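Search this site Search Kids' Pages

What Is Inside a Thing That Buzzes, Blinks or Beeps?

Reading time: 4 minutes

Have you ever picked up a toy that didn't work anymore, given it a little shake, and wondered what was rattling around in there? So have I, many times, and I am a grown-up who really ought to be getting on with her work. Most things that buzz, blink or beep have a handful of small parts tucked away inside, and once you know a few of them by name you start to meet them everywhere, like neighbors.

Let's start with the circuit board. A circuit board is a flat piece of stiff material with thin paths of metal running over it, and electricity travels along those paths the way you travel along a sidewalk. Many boards are green, but they can be blue, black, white or red. They don't have to be rectangles, either! Some are round, and some even have a hole in the middle, so that another part can poke through or so the board will fit around something.

The tiny bits sitting on a board are called components (say it "kum-POH-nents"). Some of them are smaller than a grain of rice. Each one has a job, such as slowing the electricity down, storing a little of it for a moment, or lighting up. In our museum workshop in Tulden we have a drawer with 647 old boards in it, and my friend Essam Kettani, who looks after the drawer, can tell you what nearly every one of them used to live in — a doorbell, a radio, a talking bear.

Next come the wires. A wire is metal on the inside, usually copper, with a soft plastic coat on the outside. The coat keeps the electricity where it belongs. When several wires need to go to the same place, people often twist or braid them together so they stay tidy, and at the end there may be a connector, a small plug that clicks onto another part.
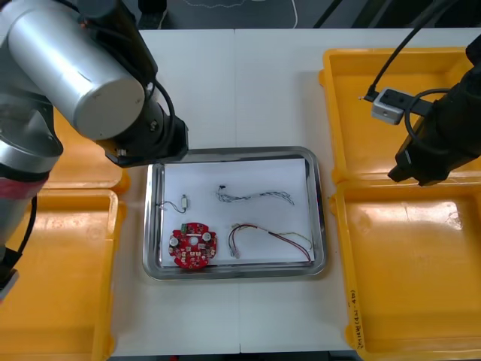
Why do wires come in different colors?

Colors help people tell one wire from another. Red is often used for the wire that goes to the plus side of a battery, and black for the minus side, although not every maker follows the same plan.

Then there are the parts that do something you can hear or feel. A motor turns electricity into spinning, and a buzzer turns it into sound. The small ones can look a lot alike, just a little round can with two thin wires coming out, so don't worry if you mix them up. I have done it myself, in front of a class of 34 children from Rosside, and they were very kind about it.

If you would like to look at parts at home, ask a grown-up to help you find something old that runs on small batteries, and have them take the batteries out first. Never open anything that plugs into the wall, even if it is unplugged. Spread a sheet of white paper in a tray and put each part on it with some room in between, so the little ones don't roll off and hide under the couch. Then draw what you see, and write down the names you know. Wash your hands when you're done.

Old parts shouldn't go in the kitchen trash, so ask your grown-up where your town collects electronics.

Written by Eirini Zervas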